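Small business and the payroll tax threshold in Grimton

Our project looked at how a change in payroll tax would touch small employers in Grimton. The provincial proposal raises the rate on larger payrolls and gives a credit to firms with fewer than 60 workers. I wanted to know if the owners understand the credit, and if it would change their hiring.

I sent a short survey to 100 firms in April and spoke with five owners by phone. The average credit, by my calculation, is $2,759 per year. Most owners had heard of the higher rate, but few knew the credit exists.

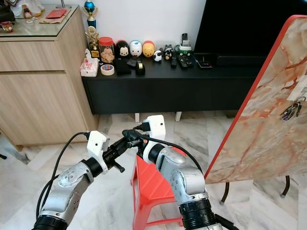 By Asabe Olatunji
Student report, Public Finance

The owner of Kaltov, a bakery supplier, told me the paperwork worries her more than the rate. Mahmoudi, a larger firm, sits just above the limit – so it pays the new rate and receives nothing. Its manager would prefer a credit that becomes smaller step by step.

My sample is small, and the firms which answered are mostly in the centre of town. I did not study sales tax.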